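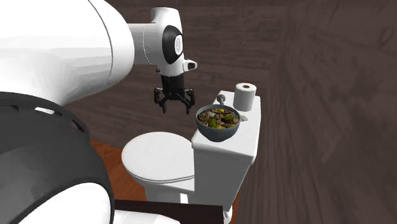

A white toilet on a dark brown wooden floor.

Skirkville to offer rebates on older toilets

Skirkville households that replace an old toilet with a low-flow model can claim $100 back on their water bill starting in April, the town's water department said Thursday.

The rebate is open to 718 homes in the first round, with a limit of two toilets per address. Homes built before the sewer line on Kerekes Road was extended will get first pick, department manager Graça Marinho said.

"Those houses have the oldest plumbing and the highest bills," Marinho said. "We'd like to reach them before summer."

The town has 2,825 residential water accounts. Marinho said a second round could open next year if money is left in the conservation fund.

Renters may apply with a signed note from their landlord. Receipts must show the model number and the date of purchase, and the old toilet has to be taken to the Morkon Street transfer station, where the drop-off fee will be waived.

Dezső Szekeres, who owns a duplex on the east side, said he plans to apply for both units. "The one upstairs runs all night," he said.

Forms will be available at the water department counter, which is open until 6 p.m. on weekdays.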